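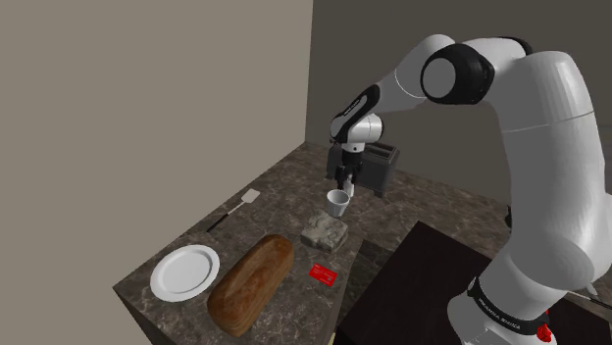
Amber Koster wrote back within the hour to say the dishwasher had stopped at the same point again, with 12 minutes left on the display and a puddle of gray water sitting over the filter.

Last updated 2019-03-25
3 min read

Thanks so much for sticking with us on this one, Amber, and for running yet another cycle when I know you'd much sooner have had clean plates. I'm putting everything in one place so that whoever picks up the ticket next doesn't make you start from the beginning.

Machine: Nendard built-in, bought from Van Dijk last July. Error code 11 on the display, three beeps, then it just sits there.

Tried so far:

Filter taken out and rinsed. Amber found a bit of lemon rind and a label off a jam jar, but the code came back on the next wash.

Drain hose checked behind the kickboard. It had slipped down flat along the floor, so she tied it back up under the counter with string (a perfectly good fix, by the way, and the same thing I have at home). The water went down faster after that, but the cycle still stopped.

Power off at the breaker for 60 seconds. No change.

Lieven Postma looked over the notes and asked a question I should have asked on the first call -- was the garbage disposal under the sink put in before or after the dishwasher? Amber says after, by her brother-in-law, over a long weekend. Lieven thinks the plug inside the disposal inlet may never have been knocked out. A little water can creep past a badly seated hose clamp, so it can look as if the thing is draining when most of it is going nowhere.

Next step, whenever you have a quiet half hour: switch off the disposal at the breaker, put a towel and a bowl under the connection, loosen the clamp and look into the inlet with a flashlight. If you see a solid disk of plastic, stop there and write to us. Please don't go at it with a screwdriver until Lieven has sent you his instructions, as the loose piece has to be fished out afterward.

Update, same afternoon: Amber found the disk. Instructions sent. She'll run the short program tonight with the dishes out, and I'm leaving the ticket open until we hear how it went.

-- Tineke Dijkstra, Skarkau Home Support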